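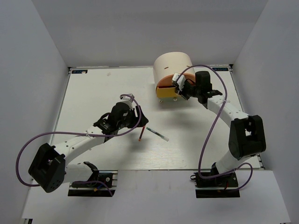

Zavora open day, August — who went?

stumbyfan57
Went over to the Zavora open day this morning and came home with a tote bag and a LOT of opinions. The pen drawer table was the best thing there by a mile. I stood at the rope through most of a talk I'd signed up for and I don't regret it (sorry, talk). Anyone else make it?

gearlunch
I was there after 2 pm. Parking was awful, they only had 50 spots and the overflow lot was across the highway. Two arms and a toy cabinet, that was the one you liked? I thought the Piltex folks had the better demo with the folding table.

stumbyfan57
Piltex was fun but you could tell it was the same shirt every time lol. I want to see a thing deal with a drawer. Drawers are mean! They stick, they tilt, they slide back on you.
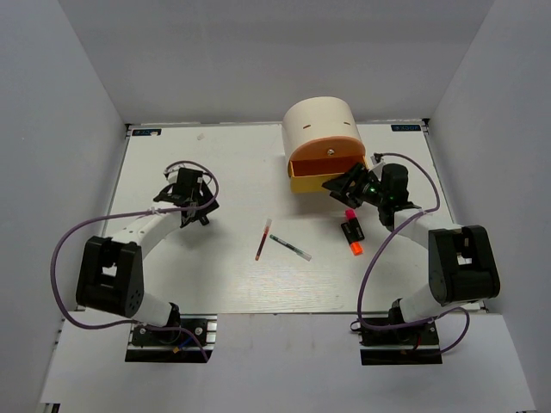
moth_and_solder
My own hangup is cabling, I do it for a living on packaging lines and I can't look at a robot without checking how it's wired. So while my kids were yelling for the arm to pick up the pink marker, I was staring at those purple cables. They swing way out past the elbow on the left one, with a pale tie up on the forearm and then just a big loose curve down to the base. On our floor that would snag in a week. I asked the guy in the Howlader shirt and he said they like the slack for the wrist turns. Okay, fine, but I'd still add a second tie.

gearlunch
Disagree, a second tie is how you kill a cable. You pin it in two places and all the bending happens in the six inches between. Big lazy loop is fine on a table that size.

moth_and_solder
Depends where you put it. I'm talking down low near the base, where nothing moves much. But sure, I've seen people strangle them too.

pocketfuse
Did they let anyone drive it? Website said hands-on and I was thinking of taking my scout group next time.

stumbyfan57
Only Stumby, the little rolling one by the snack table. The line was 30 deep so I skipped it. The pen table was look-don't-touch, at least in the morning.

gearlunch
Same in the afternoon. "Hands-on" is a stretch if you ask me. I'd have paid five bucks for a turn at that yellow drawer.

pocketfuse
Ugh, ok. They cap groups at 100 anyway so we'd fit, but I'll email first and ask — my lot won't stand behind a rope for long.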